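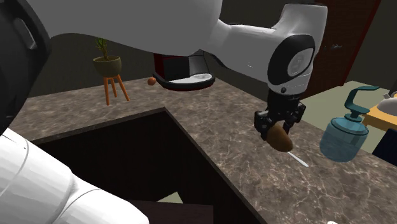
Kitchen bench in simulation: the arm at work over the counter, with what looks like a coffee machine behind and a container with a pump-like top to the right.

Can a machine do the benchtop yet? Tips from a year of watching them try

Renata Tokarz looks after the kitchen tasks at Stendeo and I write up the results, so I get asked most weeks whether it's time to stop wiping your own counters. Short answer: no. Longer answer below, with some tips that work just as well if the only arms in your kitchen are your own.

Picking things up

Simple pickups are the part that has come along furthest. In February we ran 322 simulated pickups of round and egg-shaped objects from a clear counter, and 111 of them failed. Most of the failures were slips. A two-finger gripper closing on a smooth, tapered thing will squeeze it out the narrow end, the same way you lose a wet potato in the sink. Closing across the fattest part fixes a lot of it.

Tip: dry your vegetables before you peel them. Peel from the middle to the end, turn, and do the other half.

Thin things lying flat

Spoons, knives and spatulas on a hard counter are still a pain. There's no gap to get a finger under. Bartosz Górecki tried tipping the handle up by pressing on the bowl of the spoon, and it worked well on deep spoons and badly on flat ones.

Tip: keep a folded tea towel beside the stove and lay utensils on it with the handles hanging over the edge. It's easier on your fingers and it catches the drips.

Wiping down

A machine can push a cloth over a bare counter. What it can't do reliably is decide what to move first. It will wipe neatly around a crumb-covered board and call the job finished. Patterned stone makes it worse — pale veins look like spilled flour to a camera, and brown blotches look like coffee. People have the same trouble, to be fair.

Tip: on a busy-coloured counter, turn the overhead light off and shine a torch low across the surface. Crumbs and dried splashes throw a shadow. Wipe toward the sink, and do the back edge before the front.

Coffee machine and soap

Pressing a button or a pump is well within reach. Pressing it the right amount is harder, and a light bottle slides away when it's pushed off centre. We had better luck in the workshop at Ballside once the bottle was sitting on a rubber jar opener.

Tip: same trick at home. Cut the jar opener to fit under the bottle and rinse it when you do the sink. Pull the coffee machine forward once a month and clean behind it. Grounds get in there and go sour.

Plants

Keep them at the back, on a stand or a saucer, well clear of where you chop. Leaves are hard on robots, which read them as solid or miss them altogether. Water in the morning, before the counter gets its first wipe.

On the shop floor

Things are further along where every part is the same. The Bednarek line moves trays of 100 fittings and needs a person only when one jams. A kitchen never hands you the same tray twice, and that is most of the gap.

If you're thinking of buying something now, a decent dishwasher is still the best kitchen robot going. Scrape plates, don't rinse them, and clean the filter.

Next month: laundry. Bartosz has been folding towels with the Statia setup and would like it known that fitted sheets are not on the list.

We use cookies to remember your settings and see which tips get read. Join the 1,007 readers who get our monthly newsletter. You can unsubscribe at any time.
Accept Manage preferences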